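# Pre-publication checklist: local politics and policy blog
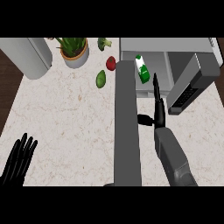

*Reading time: 4 minutes*

Applies to every post on the Breltwood site before it goes live, including guest posts and reposts from the newsletter. The editor on duty completes it and initials the log. Items marked FAIL go back to the author. Items marked HOLD wait for a second editor. Comments are from the inspection of 19th May, carried out by Marichka Marchuk on the draft "Who pays for the Skamell bus link?" by Subbarao Nadar.

## A. Sources

- [x] **A1. Every factual claim has a source in the notes file.** PASS. Notes file complete. Two sources are the same council paper under different titles; merge them.
- [ ] **A2. Links go to the original document, not to a news report about it.** FAIL. Paragraph 6 links to a newspaper summary of the transport consultation. The consultation response is on the council site as a PDF. Link to that and give the page number.
- [x] **A3. Quotations checked against a recording or written record.** PASS. Checked against the webcast. One "um" removed, meaning unchanged.
- [ ] **A4. Figures recalculated by someone other than the author.** HOLD. The draft gives 1718 responses to the consultation. The appendix agrees, but the percentage in the next sentence has been worked out on a different base. Antonina Kushnir to recalculate.

## B. Legal and fairness

- [x] **B1. No allegation against a named person without a right of reply.** PASS. The only named person is quoted from a public meeting.
- [x] **B2. Opinion can be told apart from fact.** PASS, with a note. "Plainly unlawful" in paragraph 9 was opinion written as fact. Changed to "in our view, open to challenge". Author agreed by email.
- [ ] **B3. Author's interests declared at the foot of the post.** FAIL. The author signed the Massawe Road petition in November. This must be stated. One sentence is enough.
- [x] **B4. Election period rules considered.** Not applicable. No poll is due in the area.

## C. Comments and moderation

- [x] **C1. Comment setting chosen.** PASS. Open, first-time commenters held for approval.
- [x] **C2. Moderator named for the first day.** PASS. Noreen Nic Giolla, with Antonina Kushnir covering the evening.
- [ ] **C3. Comment limit shown above the box.** FAIL. The box still cuts off at 500 characters but the notice says 3000. The fault is in the Bravari theme settings and affects every post — it was first logged in November. The notice should be corrected today even if the limit itself is not.
- [x] **C4. Link to the moderation policy works.** PASS.

## D. Presentation

- [x] **D1. Headline is supported by the text.** PASS. The question in the headline is answered in paragraph 4. Move it higher if the post is cut.
- [x] **D2. Party names and job titles are correct.** PASS. "Cabinet member" used throughout. An earlier draft had "portfolio holder" in two places.
- [ ] **D3. Abbreviations spelled out at first use.** FAIL. LTP and CIL are not explained. Most readers outside the council will know neither.
- [x] **D4. Post can be followed by a screen reader.** PASS. Headings are in order. The table has a header row.
- [x] **D5. Summary for the front page written by hand.** PASS. The automatic summary ended in the middle of a clause and has been replaced.

## E. Site and data

- [x] **E1. Preview link expires on publication.** PASS.
- [x] **E2. No personal data in attached files.** PASS on second check. The first version of the spreadsheet had a hidden column of respondents' postcodes. The column was deleted, the file saved under a new name and the old copy removed from the media library. Hiding a column does not count as removing it.
- [ ] **E3. Draft backed up outside the site.** HOLD. Backup ran, but the log shows a warning. Zlata Prokopenko to confirm that the copy opens.

## Result

Not cleared for publication. A2, B3, C3 and D3 must be corrected, and A4 and E3 closed by the people named. A full second inspection is not required — only the open items will be checked, plus any paragraph changed as a result.

If the percentage in A4 changes by a whole point or more, D1 must also be checked again, as paragraph 4 relies on it.

**Inspected by:** M. Marchuk
**Second editor:** A. Kushnir
**Returned to author:** yes, by email, with the notes file attached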